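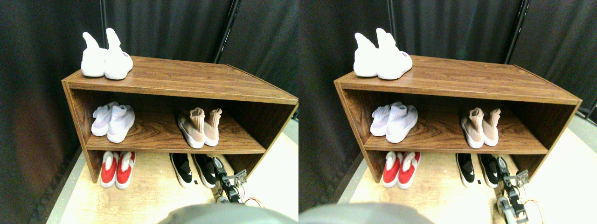
Granavside, 25 November 2022

Open-bottom shoe rack: keep the lowest pairs on the floor, or add a board?

I have a low wood-grain rack in the entry with a top, one middle shelf and no bottom panel. The lowest pairs stand directly on the floor between the side panels. At present it holds a white high-top pair on top, two pale knit pairs on the middle shelf, and the red and the black slip-ons underneath.

Two problems. Grit collects under the rack and ends up on the white soles. The tall knit collars also lose their shape when I push a pair in too far and it meets the next one. The inside width is 273 mm less than the wall space I have, so a wider unit would fit, but I would prefer to keep this one. Would a bottom board help, and how should the pairs be arranged?

Posted by hallway_ruleo

Settimio Messina

Leave the bottom open. A fixed board traps grit at the back, where a broom does not reach. Use a removable tray with a lip of 10 mm, cut 4 mm narrower than the opening so that it slides out without scraping the side panels. Empty it when you sweep.

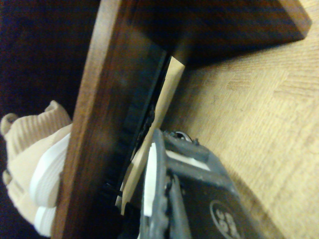
Before you cut anything, measure the opening at floor level and again just under the shelf. Side panels on low furniture are often slightly out of square, and the smaller figure is the one to use. Depth matters less. I made mine 230 mm deep, which leaves the heels a little past the edge – acceptable for slip-ons.

For the arrangement, put the tall collars on the top surface, where nothing presses on them. Low slip-ons go underneath. Knit pairs on the middle shelf should stand side by side with a gap between pairs. Loosely rolled paper inside the collar holds it upright. Do not pack it tight, as the rib stretches and stays stretched.

clultstead_dan

I just put a doormat under mine. Works fine. Shake it outside once in a while.

Tomaszewski

Agree with the tray. Check the edge banding while you are down there. On mine it had lifted along the shelf and kept catching the knit. A little contact glue and some tape overnight fixed it in April and it has held.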